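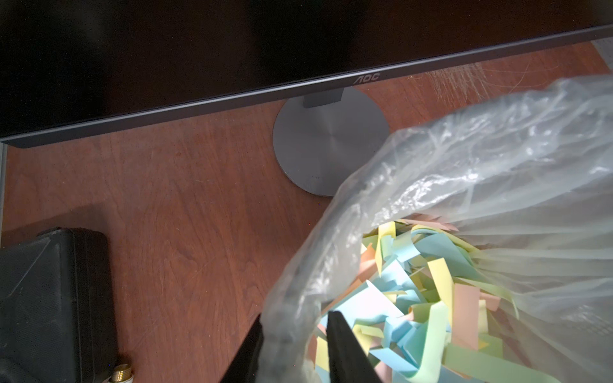 Figure 1. Wrist camera view during the packing-material task: gripper at the mouth of the bag of shredded paper, monitor stand behind.

Evaluation of the Masilela Desktop Manipulation Kit for Light Office Handling
Student project report, Automation Systems
Farzad Mirzaei and Nayeli Palacios

Summary

This report covers a term-length evaluation of the Masilela desktop manipulation kit, sold by Gistex as a packaged arm, two-finger gripper, wrist camera and control software. The aim was to decide whether the kit could be recommended to the Altham teaching laboratory for supervised handling tasks on an ordinary desk. We looked at set-up, gripper behaviour on soft and thin materials, wrist camera usefulness and the quality of the supplied documentation. We recommend purchase with conditions, listed in Section 8.

1. Background

The Altham laboratory has used fixed-base training arms for some years. They are reliable but are bolted into cells, and students only ever see them move machined blocks. The laboratory asked for a kit that could be clamped to normal furniture and put to work on objects that were not designed for a robot. The Masilela was one of two kits shortlisted. The other, the Clircombe, was withdrawn from sale before we could arrange a loan, so this report is not a comparison.

2. Scope

The evaluation was limited to teleoperated work. The kit also includes a scripted motion mode and a record-and-replay mode. Both were opened to confirm that they ran, but neither was assessed. Long-term wear was outside the scope, as was any use near people who had not been inducted.

3. Set-up

Unpacking, clamping and first power-up took one afternoon. The clamp fits a straight desk edge and needs no tools beyond the hex key in the box. The arm was mounted on a wooden desk that also carried a monitor on a round metal stand. We left the monitor in place so the arm would have an obstacle to work around.

The software installed without error on the laboratory computer. Calibration is done by moving each joint to a printed mark and confirming on screen. The marks on the second joint are hard to read under ceiling light and we repeated that step. The manual does not say whether calibration is kept after a power loss. It is kept, provided the arm is parked first. If the arm is not parked the software asks for a full recalibration, which costs 5 minutes.

4. Test tasks

Tasks were chosen to cover materials the laboratory's existing arms cannot handle well. All runs were teleoperated by one of the authors, with the other at the stop switch. Each run was logged as complete, partial or abandoned, with a short note.

Task A, soft packaging. The operator brings the gripper to an open plastic bag of shredded coloured paper, takes hold of the rim and draws the opening toward the arm. A run is complete if the rim is held without the fingers puncturing the film.

Task B, loose fill. The operator lowers one finger into the paper, closes on a tuft and lifts it clear of the bag. The quantity lifted was not scored.

Task C, reach around equipment. The operator moves the gripper from one side of the monitor to the other at low height without striking the stand or the screen.

Task D, contact near a rigid edge. The operator brings a fingertip to the lower part of the monitor and withdraws it. This task was added after Task C showed that contact was hard to judge by camera alone.

A full session comprised 200 logged runs divided among the four tasks. Operators changed over every 5 runs in Tasks A and B, where fatigue was noticeable, and at the end of each block in Tasks C and D.

5. Observations

5.1 Gripper on plastic film

The fingers are narrow enough to pass one either side of a thin rim. Once closed, they hold gathered film firmly. Flat film is harder. If the bag wall lies against the desk, the fingers slide over it, and the operator has to find a fold. Most partial runs in Task A came from this. Operators learned to approach at an angle and let the outer finger push the film into a crease before closing.

Grip force is set by a slider in the software. The slider has no units, and the manual gives no table relating its position to force. For a teaching laboratory this is a real gap, as students would normally be asked to calculate a safe grip and then set it. We used the lowest position that held the film and wrote it in the log so that both operators worked from the same setting.

5.2 Gripper on shredded paper

Loose paper is forgiving in one respect: the position of the fingers matters little, and nearly any closure catches something. The difficulty is release. Strips stay curled around the fingers after opening and need a shake of the wrist joint. The software limits wrist speed in teleoperation mode, and the limit cannot be raised without leaving that mode. In several runs the operator gave up and the strips were removed by hand with the arm stopped.

Static made this worse. We had no means of measuring it and record it only as an impression.

5.3 Wrist camera

The camera sits behind the fingers and shows the fingertips at the bottom of the image. For Tasks A and B this was the most useful part of the kit. The operator can see the fold about to be gripped, and the image is sharp enough at working distance to separate single strips of paper.

In Tasks C and D the same mounting caused trouble. When the wrist pitches upward the camera sees very little of the desk, and the display fills with whatever is behind the work: wall, ceiling and lights.
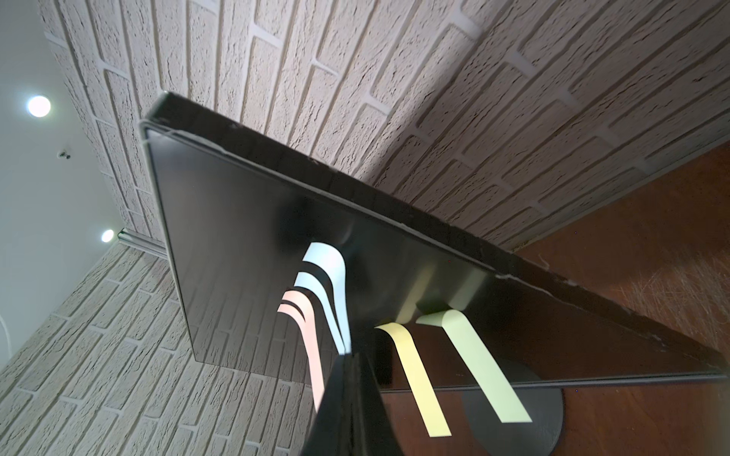

Glossy surfaces add a second problem. A dark screen acts as a mirror at steep angles, and reflections can be taken for objects lying in the path of the finger. Both operators made this mistake early on. With practice it became less frequent, but we would not expect a first-year student to manage it without a second viewpoint. The kit has a port for an external camera, and Gistex sells one separately. We did not have it on loan.

Exposure is automatic and cannot be locked. When a ceiling light enters the view the remainder of the image darkens for a moment, and it is sensible to stop moving until it settles. The manual does not mention this.

5.4 Contact sensing

The gripper reports motor current but has no touch sensing at the fingertips. In Task D the current trace did not change clearly at light contact. An operator relying on the trace would press harder than intended before seeing a response. We fitted adhesive felt to the outer face of the fingers for some of the later runs. This protected surfaces but made the fingers thicker, and Task A became harder as a result. The felt was removed.

5.5 Documentation and support

The printed manual covers assembly well and operation poorly. The online manual is better organised but describes an earlier version of the software, and three menu names differ. Two questions were sent to Gistex support. The first, on parking and calibration, was answered the next morning. The second, on grip force units, had not been answered when this report was submitted.

6. Safety

The stop switch cuts motor power and the arm sinks slowly onto the desk. It does not drop. With a bag held in the gripper the fingers stay closed after a stop, so the load is not released. This suits light objects. It would be less suitable if a finger or sleeve were caught, and the release procedure should be taught before anything else.

The base clamp loosened slightly during the December session. It was checked and tightened before each block from then on. We suggest a mark across the clamp screw so that movement can be seen at a glance.

7. Limitations

Only two operators took part, and both improved over the session, so early and late runs are not equivalent. Tasks were run on one desk under one set of lights. The bag was replaced when it tore, and the replacement bags were of the same type but not measured for thickness. Partial runs were judged by the person at the stop switch, and no second judgement was made.

8. Recommendations

The kit is suitable for supervised second-year laboratory work on soft and light materials. It should be bought only with the external camera, which ought to be treated as part of the base price when quotes are compared.

The laboratory should prepare its own two-page operating sheet covering parking, recalibration and release after a stop. The manual is not adequate for this purpose.

Grip force should be measured in house with a small load cell and the results taped beside the control computer until Gistex supplies a table.

Tasks involving contact with glass or screens should be left out of the student program. The present fingers give no usable warning of light contact.

9. Further work

A useful follow-up would be to repeat Tasks A and B with the scripted motion mode and compare completion with the teleoperated log. Softer fingertips are listed in the Gistex accessories catalogue and may help with flat film. Nayeli Palacios has kept the run sheets and slider settings, and copies are held with the laboratory supervisor at Altham.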